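Map desk: contour sheets move to the new grid

The Miltby contour sheets have been redrawn on the current county grid. The old set used a local grid with its own origin point east of the river, so coordinates read from an old sheet will not match the new one. The shift is constant across any single sheet but differs from sheet to sheet. Check the sheet number in the lower margin before applying a correction.

Sheet scale is now 1:1000 for the built-up area and 1:5000 elsewhere. The contour interval is unchanged. Spot heights were taken from the Clesov survey, which supplied 830 points. Almost 200 of these fall outside the town line and appear only on the edge sheets.

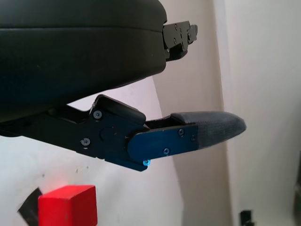
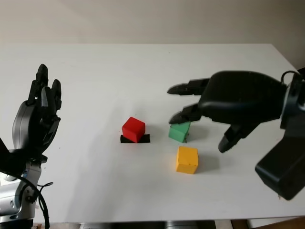
Top: gripper finger and linkage arm. Bottom: two robotic hands at a white table.

Users who load the sheets into Nodico should set the grid by hand. The program reads the header of the old files correctly but skips the new one and falls back to its default, which places the whole town too far north. Version notes from D'Amico list this as a known fault, with a fix planned for July.

Place names follow the current street register. Where a lane has two names in use, the register name is printed and the other is given in the index. Stream names have not been reviewed and still follow the old sheets.

Paper copies of the old set stay in the map drawers for reference and are stamped "old grid" in the upper right corner.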